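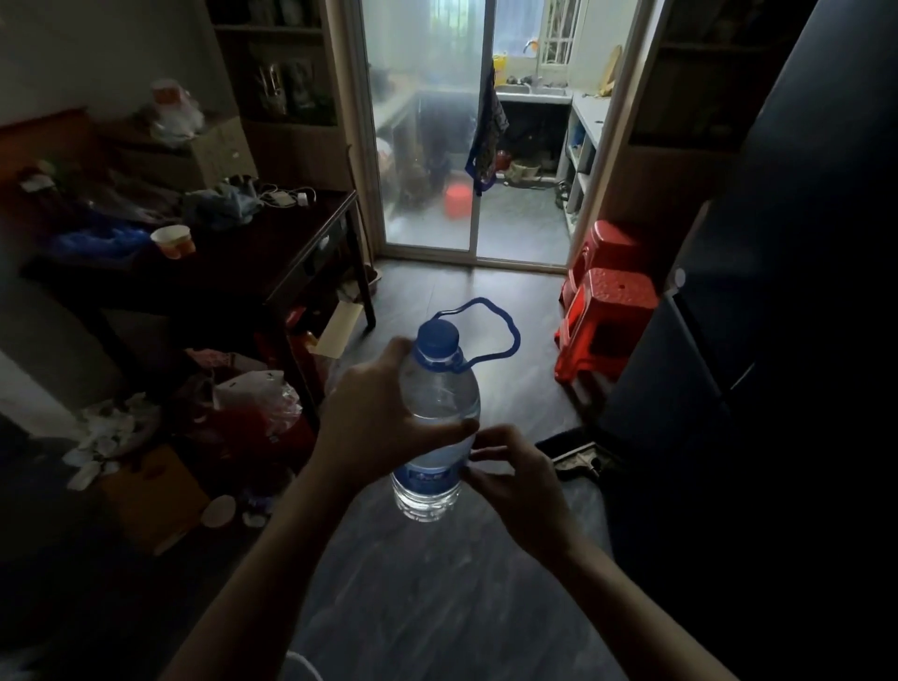 Item 1. Large bottle with blue cap and carry handle, two-handed hold.

Drodside site, hand tasks after line automation, July
Checked by: Elaheh Rashti

1. Grip and lift – OK. The Barnine cell took over case packing, so bottle handling is now the main hand job.
2. Floor clear of bags, cardboard and cables – ACTION. Clear before each shift.
3. Breaks – OK. Staff say the work is lighter but more repetitive. Rotate every 2 hours.
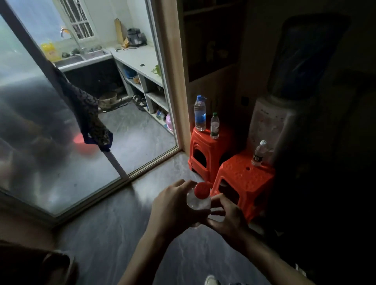 Item 4. Red-capped bottle in hand, others on the stools.

4. Bottles kept off walkway – COMMENT. Stools are in use as a shelf. Hegazy to quote for a rack.
5. Retraining – OPEN. 2 packers moved to cell watch, still waiting on the Dinderby course. Form 358 not signed.

Recheck after the rack is in.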